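Two pairs of shoes and a very long list

Okay, I'm going to do it. After three years of telling everyone within earshot that I would one day learn to dance properly, I signed up for the beginner swing class in Pruvgate, and I am completely hooked!

Some background. Reece Dawber (old roommate, terrible driver, wonderful human) has been going to the Tuesday night social at the Nuttall for ages. I went along once to watch, sat by the radiator with a ginger ale, and spent the whole evening tapping my feet under the chair. The band played a tune I knew from my grandmother's kitchen radio and I had to get up and stand by the coats for a minute. So that was that, really.

The first class was a mess. There were 16 of us in a big circle and I turned left every single time the room turned right. Jordan Horrocks teaches it, and the method is to make you walk. Just walk, in time, for nearly 90 minutes, holding hands with a stranger, then swapping to the next stranger. By the end I could feel the beat in my knees! I walked all the way home to the same song in my headphones and missed my own street.

Now I have opinions about everything. Floors, for a start. The Nuttall has old maple and it's a dream. The church hall in Clandmont has some kind of sealed tile and you stick to it like gum. And shoes - oh, I could go on about shoes.
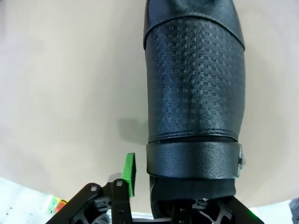
Black on black, with that little woven pattern. I love a bit of texture.

You don't need special ones to start with, by the way. I did my first month in old canvas sneakers and the only problem was spinning, which I couldn't do yet anyway. What you want is something that stays on your heel and doesn't grip too hard. If the sole grabs, your knee does the turning for you, and you'll know about it on Wednesday morning.

The music is the part I didn't see coming. I thought I liked swing. I liked maybe six songs! Reece sent me a playlist with 200 tracks on it and I've been working through it on the bus, on the stairs, in the dentist's waiting room. Slow ones are much harder to dance to than fast ones. With the fast ones you hang on and laugh. With the slow ones you have to decide what to do with all that extra time, and for now I mostly bounce and look worried.

There's also the matter of asking people to dance, which scared me silly. You walk up, you say "would you like to?" and they nearly always say yes. I practiced on my hallway mirror. The best dance I've had so far was with a retired bus driver who hummed the trombone part the whole way through. 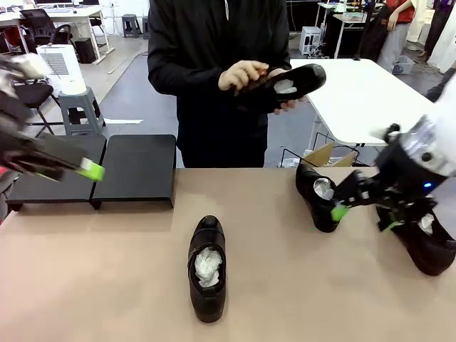 Paper in the toes, every time.

What I'm working on now is the swingout, which is the big one, the move you came for. Mine looks like somebody being pulled gently out of an elevator. Jordan says it takes a year to get a bad one and I believe it. I've been doing the footwork while the kettle boils, and my downstairs neighbor has been very kind about it.

Next up is the Eltorik weekend in February, two days of classes and a live band both nights, and I've already got my ticket.
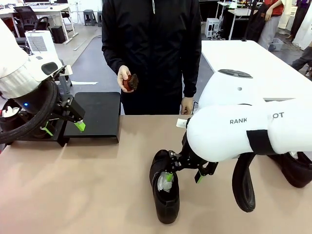 Packing for a dance weekend is a whole new hobby, apparently. I've got spare shirts (you sweat, there's no polite way around it), a small towel, mints, bananas, and a notebook for writing down moves I'll forget by lunch. A wooden shoe brush with dark bristles is going in the side pocket too, for the leather pair, and Reece wants to borrow it already. I still need a water bottle that doesn't leak. If you've been to Eltorik before, please tell me what I've missed, and save me a slow one!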